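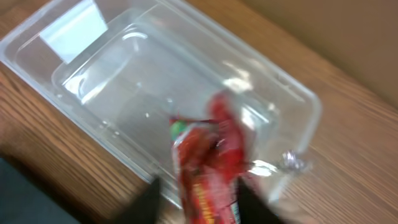
**Ticket:** stock count on Drellix does not match the shop till
**Opened by:** Prapai Paisan, Bakilana Homewares, Ukstead branch
**Opened:** Tuesday, June 21, 2022
**Status:** open (reopened twice, see below)

I am putting the whole history in one place as I've now been asked to explain it from the beginning by three different people at Pokance support.

We sell kitchen and storage goods. Clear tubs, dish racks, drainers, that sort of thing. The till sends each sale to Drellix overnight and Drellix takes it off the stock figure. Since the February update it has been taking some items off twice. Your release note says the sync is "faster and more accurate". I can vouch for faster.

## What I see

- Drellix says we hold 1,563 units across the kitchen range.
- Our shelf and stockroom count, done by two people separately, came to 95 more than that.
- The difference is all in lines that have a parent code with sizes or colours under it. Single lines are fine.
- Nothing in the error log. The sync page shows a green tick every morning.

The first reply told me this was "most likely miscounting". We counted again. Same figure.

A grey plastic dish rack is the sort of line I mean. It has a parent code and a code for each colour, and when the grey one sells, both seem to go down by one. The stock report then adds the two together.
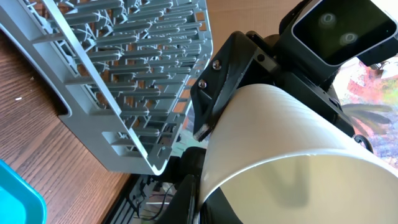 ## What I was told to try

1. **Clear the browser cache.** Done on both office machines. I did say beforehand that I doubted a browser could change a number stored on your server, and it didn't.

2. **Log out and let the session expire.** Done. No change.

3. **Re-import the product list.** Done after closing. The import stopped at row 2,000 with no message, and I had to split the file in two. Second try went through. The counts came back exactly as wrong as before, so I assume the import doesn't touch quantities at all. Can someone confirm that? The help page says it does in one paragraph and says it doesn't in the next.

4. **Turn off "smart grouping".** This one did something. With it off, I rang through a test sale of one clear storage container and the next morning only the child code had gone down. I was then told to turn it back on as reports won't work without it, and the double deduction came back the same night.
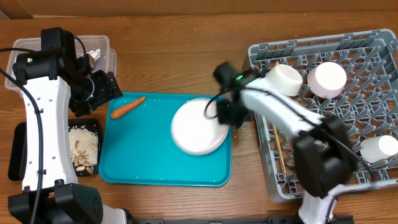

5. **Wait for the patch.** Installed by your side, I'm told. I have no way to check which version we're on – the "About" page still shows the February one.

## After the patch

The ticket was closed as fixed without anyone asking me. I ran the same test over one weekend: 32 sales of grouped items, written down by hand at the till with the time and code. Drellix took off more than that. Not double this time, which I suppose is progress, but the extra ones are all sales made after the shop's second till was switched on.

My guess, and I'm no programmer, is that the patch fixed grouping for the first till and the second is still sending the old style of record. Support's view is that the tills are identical. They may well be, but they were set up by different people a year apart and I'd want somebody to look before ruling it out.

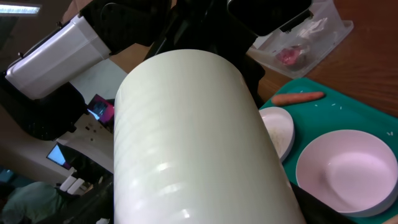
I've attached the handwritten sheet, the overnight sync file and the stock report from before and after. Please don't send me the cache instructions again.

## What I'm asking for

- Somebody to open the sync file and compare one sale from each till, line by line.
- The real version number we are running.
- A way to correct the stock figures in bulk once it's fixed. I am not typing them in one at a time.
- The ticket to stay open until I say the count matches.

**Update, same day, 16:40:** Reply from Pokance says the case has gone to second line and that they "cannot reproduce the issue". I asked whether they tested with two tills. Waiting to hear. Smart grouping is off again in the meantime, so the reports page is blank and we're ordering from the paper count.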